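# 핸드헬드 그리퍼 오른쪽 개폐값이 중간에 멈춥니다 (오류 3033)

**Khoa Dương** · 2019년 5월 25일

Mekex 핸드헬드 그리퍼 한 쌍을 쓰고 있습니다. 기록은 Grovurska로 하고, 두 그리퍼 모두 같은 USB 허브에 꽂혀 있습니다. 개폐값은 50Hz로 받습니다.

증상은 오른쪽에서만 나옵니다. 손가락을 닫으면서 손목을 안쪽으로 돌리면 개폐값이 마지막 숫자에서 굳어 버립니다. 손가락은 손으로 당기는 대로 잘 움직이는데 기록에는 계속 반쯤 열린 것으로 남습니다. 그 상태가 3000ms를 넘기면 로그에 3033이 찍히고 세션이 끊깁니다. 3000ms가 안 되어 값이 돌아오면 아무 경고 없이 그대로 저장됩니다. 저는 이쪽이 더 곤란합니다. 끊긴 건 다시 하면 되는데, 조용히 저장된 건 나중에 그래프를 하나씩 열어 봐야 알 수 있습니다.

작업 자체는 간단합니다. 흰 판에 놓인 과자 봉지를 집어서 왼쪽의 반투명 플라스틱 통에 넣습니다. 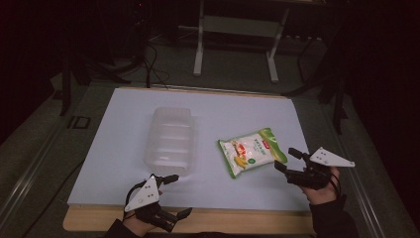
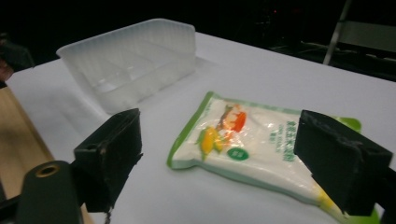

지금까지 해 본 것은 다음과 같습니다.

- 허브 포트를 바꿔 꽂음. 변화 없음.
- 그리퍼 영점을 다시 잡음. 하루 정도 괜찮다가 다시 나타남.
- Grovurska를 지우고 다시 설치함. 변화 없음.
- 딱딱한 상자로 물건을 바꿔 봄. 빈도는 줄었지만 없어지지는 않음.

위치 추적은 정상입니다. 삼각판 쪽 자세 데이터는 값이 굳는 동안에도 끊기지 않습니다. 개폐값만 문제입니다. 엔코더를 통째로 바꿔야 하는지, 아니면 설정에서 볼 곳이 있는지 알고 싶습니다. 예비 엔코더는 없고 주문하면 9월에나 온다고 합니다.

---

**Tùng Lại**

봉지가 미끄러워서 그런 것 같습니다. 비닐은 원래 잘 안 집힙니다. 손가락 패드에 고무를 붙여 보세요. 저는 그렇게 해서 좋아졌습니다.

> **Khoa Dương:** 집는 것은 됩니다. 집고 있는 동안 숫자가 안 바뀌는 것이 문제입니다.

> **Tùng Lại:** 아, 제가 잘못 읽었습니다. 그러면 잘 모르겠습니다.

---

**Ľudovít Ďurica** · 채택됨

엔코더를 주문하기 전에 케이블부터 확인하세요. 손목을 돌릴 때만 나오고 자세 데이터는 멀쩡하다면 엔코더 신호선의 접촉 불량일 가능성이 높습니다. 저희도 같은 모델에서 같은 증상을 겪었고, 커넥터 바로 뒤에서 심선이 반쯤 끊어져 있었습니다. 피복은 겉으로 깨끗해서 눈으로는 못 찾았습니다.

확인 순서입니다.

1. 그리퍼를 손에서 빼고 책상에 고정합니다. 끼고 있는 상태에서는 손가락과 케이블이 같이 움직여서 구분이 안 됩니다.
2. Grovurska에서 기록은 하지 말고 실시간 값 화면만 띄웁니다.
3. 케이블은 건드리지 않고 손가락만 천천히 여닫습니다. 32번 반복해서 값이 한 번도 굳지 않으면 엔코더는 일단 의심에서 빼도 됩니다.
4. 다른 사람에게 손가락을 계속 여닫아 달라고 하고, 본인은 커넥터 쪽 케이블을 손목 돌아가는 방향으로 조금씩 구부립니다. 여기서 값이 굳으면 케이블입니다.
5. 전원을 끄고 왼쪽과 오른쪽 케이블을 서로 바꿔 꽂은 뒤 4번을 다시 합니다. 증상이 왼쪽으로 옮겨 가면 확정입니다. 그대로 오른쪽에 남으면 그리퍼 쪽 소켓을 보셔야 합니다.

영점을 다시 잡고 하루 괜찮았던 것은 영점 때문이 아니라 그때 커넥터를 뺐다 꽂아서 그랬을 수 있습니다. 상자로 바꿨을 때 줄어든 것도 손목을 덜 돌려서일 수 있고요. 이 두 가지는 제 추측입니다.

케이블은 Keskin 것으로 바꿨고 그 뒤로는 손등에서 한 번 묶어서 씁니다. 커넥터 쪽이 당겨지지 않을 만큼 여유를 두고, 묶는 자리는 커넥터가 아니라 스트랩 위로 잡으세요. 너무 바짝 묶으면 꺾이는 자리만 옮겨집니다.

> **Khoa Dương:** 4번에서 바로 굳었습니다. 5번에서는 왼쪽으로 옮겨 갔습니다. 케이블이 맞습니다. 급한 대로 Casasetti에서 같은 규격 케이블을 구해서 끼웠고 오늘은 3033이 한 번도 안 나왔습니다. 며칠 더 써 보고 다시 적겠습니다.

> **Ľudovít Ďurica:** 빼낸 케이블은 표시해 두거나 잘라서 버리세요. 저희는 서랍에 넣어 뒀다가 누가 다시 꺼내 썼습니다.

---

**Mitra Amini**

원인은 위 답변으로 해결된 것 같아서, 이미 저장된 기록을 거르는 방법만 적습니다.

개폐값이 굳으면 소수점 끝자리까지 똑같은 숫자가 이어집니다. 정상일 때는 손가락을 가만히 두어도 끝자리가 조금씩 흔들립니다. 그래서 완전히 같은 값이 50개 연속으로 나오는 구간을 찾으면 됩니다. 50Hz라면 1초에 해당합니다. 이보다 짧은 정지는 이 기준으로 안 잡히니 필요하면 숫자를 낮추세요. 대신 낮출수록 멀쩡한 구간도 같이 걸립니다.

손가락을 끝까지 벌린 상태와 끝까지 닫은 상태는 빼고 검사해야 합니다. 양 끝에서는 값이 한계치로 잘려서 정상이어도 같은 숫자가 계속 나옵니다. 처음에 이것을 안 빼고 돌렸다가 거의 모든 파일이 걸렸습니다.

걸린 파일은 앞뒤 값을 이어서 메우지 말고 버리는 것을 권합니다. 물건을 잡는 순간이 그 구간에 들어 있으면 언제 닫혔는지 알 방법이 없습니다.

그리고 대기 시간 3000ms는 Grovurska 설정 파일에서 바꿀 수 있습니다. 저희는 훨씬 짧게 해 두고 값이 멈추면 바로 세션이 끊기게 합니다. 작업하는 사람은 귀찮아하지만 나중에 그래프를 뒤지는 것보다는 낫습니다.

> **Khoa Dương:** 감사합니다. 돌려 보니 오른쪽만 걸리고 왼쪽은 깨끗합니다. 걸린 파일은 빼고 다시 기록하기로 했습니다. 설정 파일에서 항목 이름이 무엇인가요?

> **Mitra Amini:** 제 버전에서는 gripper 항목 아래 stale_timeout입니다. 바꾼 다음에는 프로그램을 완전히 껐다 켜야 적용됩니다.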